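Micro-ondes compact blanc, deux molettes

Réf. Zitar 28 -- rayon petite cuisine

Un micro-ondes qu'on comprend en le regardant, ça fait un bien fou ! Une façade blanche bien lisse, une grande porte à gauche, les commandes à droite, et c'est tout. Pas de menu à faire défiler, pas de bip à désactiver au fond d'un sous-menu : on tourne, on attend, on mange.

Nous l'avons ajouté au catalogue en mars, après l'avoir gardé plusieurs semaines dans la cuisine de l'atelier Itesgate, et il y est resté. On s'en sert pour le café oublié, la soupe de midi, le beurre trop dur (très bien, d'ailleurs, à faible puissance). Ce qui nous plaît le plus, c'est la poignée : une vraie barre verticale, presque aussi haute que la façade, qu'on attrape sans viser, même avec une assiette dans l'autre main.

Les angles arrondis lui donnent un petit air doux qui va très bien avec un plan de travail clair. Le hublot sombre, lui, tranche joliment sur le blanc.

Côté pratique

Marque : Midea
Couleur : blanc, finition légèrement brillante
Pose : libre, sur plan de travail
Garantie : 2 ans
Livraison : retrait à l'entrepôt Vanberg ou envoi à domicile

Pour l'entretien, un chiffon humide suffit. Le dessus est large et plat -- tentant d'y empiler les torchons, mais laissez-le dégagé et suivez la notice pour l'espace à prévoir autour de l'appareil.

Il se marie aussi très bien avec la bouilloire Hidayat, que beaucoup de clients prennent en même temps.
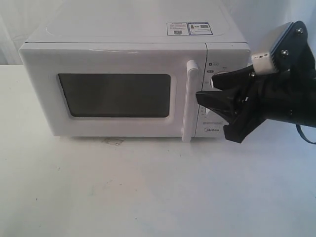
Les retours sont acceptés pendant 28 jours, dans l'emballage d'origine, notice comprise.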